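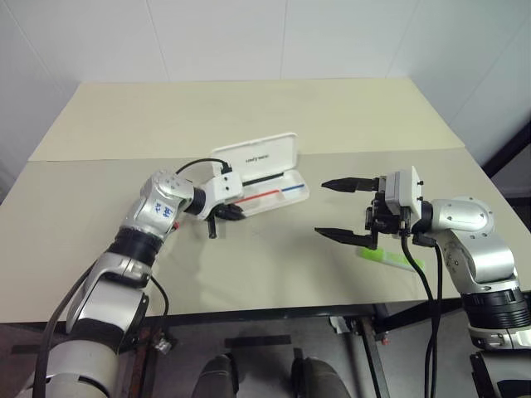
Urnura two-arm kit: second progress report
Prepared by Blandine Baudry for Keith Blackburn, Rikelville office

Work since the December report has been on the small-parts tasks. The kit from Riviere is set up with both arms on the one table, and the pen case task has taken up most of the bench time. We have logged 289 runs of it so far. Of these, 169 were completed without an operator stepping in.

Most of the failures are at the grasp. The markers sit close together in the slots of the tray, and a small error in the approach puts a finger on the neighboring marker. Sylvain Boyer reduced the closing speed, which helped with the red one but made little difference to the others.

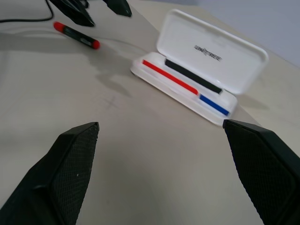
The wrist cameras have been reliable. Shadows from the opposite arm still confuse the position estimate when both grippers work over the same area. Riviere's support desk knows about this and has promised a software update.

Setup took around 3 hours, longer than the manual states. The cable instructions are poor and Xóchitl Orozco has rewritten them for our own use.

Still open:
Spare finger pads, ordered, not yet delivered
Quote for 2 more kits for Brolton
Training for Albane Barbier's group

Spending is within the approved amount. We ask to keep the kit through the end of the trial before deciding on the Brolton order.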